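Paying off an employer training loan early — is there any point?
Last updated 1 May 2020
14 replies · 3 shares · 4 min read

minja_77
Position is this. I did a conversion course through my employer, Kalulard, and they lent me the fee under a training agreement. It comes out of my net pay each month. There is 2,230 left to repay, no interest. The agreement says the balance falls due in full if I leave before the end of June next year. I have enough in savings to clear it now. Savings pay next to nothing. Is there a reason to do it or not?

Murali Subramaniam
With no interest on the loan and some interest on the savings, you lose by paying early. The amount is small but the direction is clear. Keep the cash.

ulell_grey
Agree with Murali. Cash in hand is worth more than a cleared debt that costs nothing to carry. If your hours are cut you will want the money, and you won't get it back from payroll once it has gone.

B. Chauhan
Disagree, or at least it depends on the wording. Two things to check:
1. Whether "leave" includes redundancy. Some agreements only cover resignation and dismissal for misconduct. Some say "for any reason".
2. Whether they can take the whole balance from your final pay. If they can, you may get no last wage in the month you most need one.

minja_77
Clause 6 says "on termination of employment howsoever arising". Clause 7 says they may deduct "up to 100 per cent of sums outstanding" from final salary. So both, I think.

B. Chauhan
Then treat it as a debt repayable on demand. I would put the same sum in a separate account and not touch it. Paying it off gives you the same protection with less flexibility.

Murali Subramaniam
So you agree with me. Keep the cash.

B. Chauhan
I agree on keeping it. I don't agree that it is spare money, which your post implied.

Tyagi_N
Nobody has asked about mortgage applications. Our lender counted the payroll deduction as a commitment and reduced what we could borrow. It was 60 a month and the effect on the offer was larger than I expected. Clearing it took one email to HR and a new payslip. If minja is applying for anything in the next year I would pay it off.
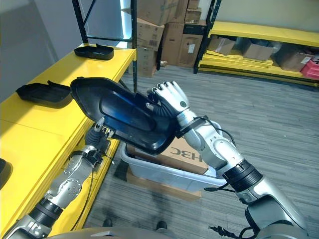

Lenders vary on this — ours wanted three payslips, and the deduction had to be missing from the latest one. Ask the broker before you send the money.

ulell_grey
Fair point on the mortgage. I had assumed it wouldn't show, as it isn't on a credit file.

Tyagi_N
It isn't on the file. It is on the payslip, and they read the payslip.

minja_77
No mortgage plans. I rent. Would Kalulard take a part payment, and would that lower the monthly figure or shorten the term?

E. Koskela
Mine shortened the term and left the monthly figure alone. Different employer (Sturuso). I paid an extra 20 a month for a while and had to ask twice for a statement showing the new balance. Get it in writing.

minja_77
Thanks. I'll move the full amount to a separate account, leave the deductions as they are and ask HR for a statement.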